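OK, a few people asked what changed at work after the arms came in, so a little thread from the break room 🧵

1/ I pack small-order office supplies at Finano. We used to do 300 orders a shift by hand – walk, grab, scan, bag, repeat. My feet have opinions about those years!

2/ Now there are stations with two arms each, and my job is mostly setting out mixed items and watching what they do with them. Thodoris Galanis trained me on it in July. Two weeks and I still called him every ten minutes (sorry, Thodoris).
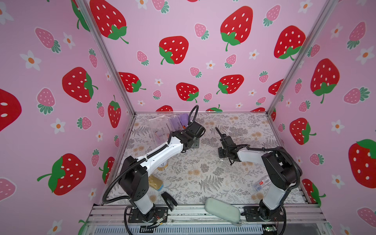

Strawberry station, both arms over the mat. Stapler's down on the left.

3/ What I like: way less walking, and I go home with energy left. What I don't like: it's quieter. Packing used to be a row of us yelling about football, and now we're spread out with a screen each.

4/ Pay is the big one. Thanasis Liapis asked for a new grade for anyone running a station and we got 60 cents more an hour. Nice, but it's a different job now and I think it's worth more than that.

5/ Also, there are 32 of us on the floor and only the day shift has had training so far. Nights keep asking me when it's their turn and I don't know what to tell them!

Break's over, will answer replies tonight.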